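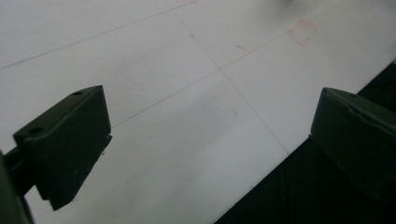
Fig. 1. White surface, close up.

Coursework > Food and Society > Reports
May, by Omolara Tamuno

So my project was about what people in Jorbridge do with dried herbs once they've bought them, and I got far more into it than I expected! Hilde Martens and I handed out 600 paper surveys (never again, my poor wrists) and got 228 back. Most people said they cook with the same few jars all year. Oregano won easily, and marjoram did so badly I felt a bit sorry for it.

The written comments were my favourite bit. One man keeps bay leaves from his wedding year and still 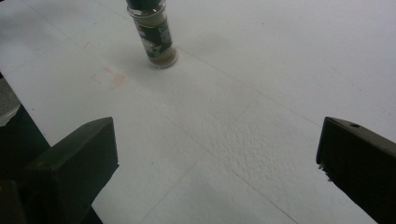
puts one in his soup at Christmas, which I loved. I also did 11 longer chats at the Pruvholm market, mostly with stallholders, and they all blamed supermarkets for people buying too much at once. I'm not sure I agree – my own mum buys loose and her cupboard is chaos. If I did it again I'd ask about age, because I forgot to, and Nathalie Visser spotted it straight away.

Contact the department | Back to top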